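I've been meaning to write down what I know about keeping a small home workshop in order, mostly for my own benefit, as I keep learning the same lessons over again every winter. Mine is half a garage. The other half has bikes in it and a chest freezer, and the boundary moves depending on who's been tidying.

So, in no sensible order.

## Damp first, everything else after

If your garage is anything like mine, the enemy is damp. I lost a perfectly good set of chisels to rust one February (well, not lost, but I spent a whole afternoon rubbing them back to bright metal with oil and fine wire wool, and they've never looked the same). Now everything with an edge gets a wipe with a slightly oily rag before it goes away. I keep the rag in a jam jar with the lid on, and one rag lasts me months. That's fine with the light machine oil I use, but please don't do the same with linseed or Danish oil! Rags with those on can heat up by themselves and catch fire. Spread them out flat outside until they've gone stiff, then bin them.

Those little packets of silica gel that come in shoe boxes are worth saving too. I throw a couple in each drawer. When they've been in there for ages I just swap them for new ones, as we seem to buy a lot of shoes.

And don't stand cardboard boxes on a concrete floor. The bottoms go soft and you only find out when you pick one up and 3000 screws go everywhere. I know it was 3000 as it was three unopened tubs of 1000, and the lids came off all of them. I was still finding them at Easter.

## Screws, bolts and the bits in between

After the Great Screw Disaster I bought proper drawers. They're the Wullus ones with the clear fronts, and I like them very much apart from the labels, which fall off if you breathe on them. A strip of masking tape and a marker pen does a better job. Write the size on it, and then write what you'd call it in your head. Mine say things like "4 x 40, decking" and "short fat ones".

Don't sort too finely. I tried to have a drawer for every length and gave up inside a fortnight, and for a while I had a biscuit tin of unsorted stuff that was bigger than the drawers. Small, medium and long is plenty for wood screws. Machine screws and bolts I do keep apart by thread, otherwise you'll cross-thread something and swear.

Odd washers go on a loop of wire. You can hang the loop on a nail and slide off what you need, and it's so much nicer than raking about in a tub with cold fingers.

## The bench

Mine's an old kitchen worktop on a timber frame, and it wobbled for years until I screwed the back edge to a batten on the wall. Ten minutes' work! I could have done it at the start. If you rent and can't screw into the wall, a heavy shelf low down with your paint tins on it helps nearly as much.

Height matters more than you'd think. The usual advice is to stand up straight with your arms by your sides and have the top somewhere near your wrists, and that suits me for sawing and planing. For fiddly stuff it's much too low and my neck complains, so I have a box I put on top to bring the work up. It's an upturned drawer with a bit of rubber matting glued to it.

Keep the surface clear. I'm terrible at this. What's helped is a washing-up bowl that lives underneath: at the end of the day everything that hasn't got a home goes in the bowl, and when the bowl is full I have to deal with it before I'm allowed to start anything new. It's full at the moment.

## Frames, rails and things that must be square

The job that taught me the most was making a stand for the seed trays. I got some slotted aluminium bar from Berisha, the little trade counter behind the tyre place, and they cut it to length for me while I waited. One upright came back at 814 mm exactly, as asked, and I'd measured wrong, so it was no use to me at all. Measure, go and have a cup of tea, measure again, then go to the shop. 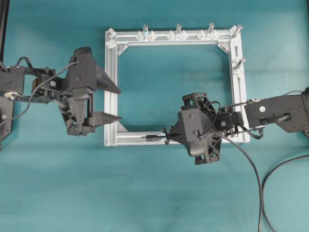 Anyway, the thing about bolting any frame together is to leave every fixing a bit loose until the whole lot is assembled. Then measure corner to corner both ways. If the two numbers match and your opposite sides are the same length, you're square and you can nip everything up, going round a little at a time and checking as you go. If they don't match, give it a gentle push across the longer diagonal and measure again. I used to tighten as I went and every single frame came out like a kite.

Slotted bar has another trap, and it's that you have to think about the nuts. Some kinds drop in from the front and twist, and some have to be slid in from the end, so if you've closed off the end you're taking it apart again. I now put a couple of spares in each slot before I close it up. They rattle a bit, but they've saved me three times so far.

Cut ends are sharp, by the way. A few strokes with a file takes the edge off, and your sleeves will thank you.

## Glue

Store bottles upside down in a pot, like ketchup. It keeps the glue near the nozzle and you aren't stood there shaking it while your joint slides apart. PVA that's been frozen isn't worth trusting, so mine comes indoors from November and lives next to the cereal.

For superglue, I put the tube in a sealed jar with some of those silica packets and it lasts far longer. Let it come up to room temperature before opening if you keep it in the fridge.

## Batteries and sockets

Drill batteries don't like the cold either. They come in with the glue. I've got a shelf by the back door for them, and I charge them there while I'm in the kitchen, where I'd notice if anything smelled wrong.

Please don't run a heater off an extension reel that's still wound up. Unwind the lot, even if it makes a mess on the floor. The reel I have is a Jinham and it says as much on the side in tiny letters that I didn't read until I'd had it for years.

## Sweeping up

Sweep before you're finished, while you still have some energy. A magnet in an old sock, dragged over the floor, gets most of the dropped screws, and then you turn the sock inside out over the drawer and they all fall in.

I also hang the dustpan at eye level, right by the door, where I bang into it on the way out. It used to be behind the freezer and I'm sure you can guess how often it got used.

Next job is the shelf over the bikes, and I've already got the brackets. They're in the bowl.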